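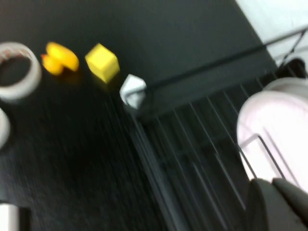 Hundley Table Practice Kit: Object Set, Rule Cards and Wall Chart

Everything you need to run a small robot arm over a tabletop in an orderly way, and to have the next person run it the same way. We put the first kit together for our own benches in Filton, and then people kept asking to borrow it, so now it has a part number and a box of its own.

Order code: Hundley 543
Edition: second, revised 2018-08-06

What the kit is for

If you have a wrist camera, a gripper and a table, you already know how quickly good habits slip. Somebody moves a cable to reach a plug, somebody else speeds up the approach to save a minute, and before long no two sessions can be compared. The Hundley kit gives your team a shared set of everyday objects and a short set of house rules to go with them, written in words a new starter can follow on the first morning.

The objects are deliberately ordinary. A rubber duck, a foam cube and a roll of tape will show you a good deal about a gripper, and they cost very little to replace when a finger closes too hard (it happens to all of us!).

In the box

12 rule cards, laminated, letter size
Object set with storage tray
Wall chart, 700 mm wide, for the cell or the bench
2 pads of session sheets
Corner markers for the work area

From the rule cards

Card 1. Walk around the table before power goes on. Look at the far side as well as the near one.

Card 3. Cables are routed outside the reach of the arm. Where a cable has to cross the work area, write it on the session sheet and lower the speed limit for that session.

Card 4. Racks, bins and anything else beside the table are part of the cell. Enter them in the layout drawing, with their heights.

Card 6. Fast wrist moves smear the camera view. Let the arm settle before you take a picture you mean to measure from, and keep the blurred ones in the log with the rest, please, so the record stays whole.

Card 7. Hands stay out of the marked area until the arm is stopped and the operator has said so out loud.

Card 9. Soft things first, hard things after. Grip force goes up one step at a time.

The cards sit alongside your own risk assessment and the manual that came with your arm, and they don't replace either one. If your site rules are stricter, follow your site rules.

What changed in this edition

Mareike Pfeiffer rewrote Card 3, which used to run to two sides and which people had quite understandably stopped reading. Card 9 is new. The wall chart now has a blank space at the bottom for your emergency contact, an idea we owe to Eckhard Thiele at Prurnness.

Ordering and refills

Session sheets, corner markers and single objects can be ordered separately. Owners of the first edition can have the new cards for the price of postage; just send us the number printed inside the lid. Questions about the cards go to Sabine Kuhlmann, who is always glad to hear how they read on a real bench.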